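Olga Salgado has rented out the same house in Surnmont for 25 years, two rooms at first and later the whole ground floor. She keeps her accounts in a paper ledger and answers her own phone.

"People ask about the kitchen before they ask about the beds," she says. "They want to know if they can cook. Half of them end up buying sandwiches."

She learned the business from the Mirzaei family, who ran a guesthouse on the next street until they sold it one August. They told her to set the rent low in winter and keep the rooms full.
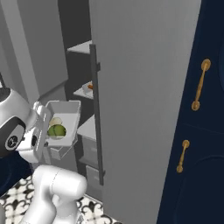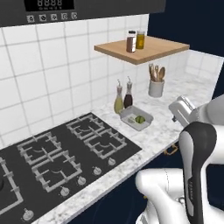
The winter rate is $32 a night. Salgado raised it once and lost two regulars, so she put it back.

"I would have missed them more than the money," she says.

Bookings used to come by letter. Now most arrive through Holtard, a listing site that takes a fee from each stay. She doesn't like the fee, but she pays it. Last year she had 114 bookings, and almost all were for short stays.

Her son wants her to put in door codes. She still hands over a key and shows each guest how the front lock sticks.

"You pull it toward you, then turn," she says. "I've said that to everyone who ever stayed."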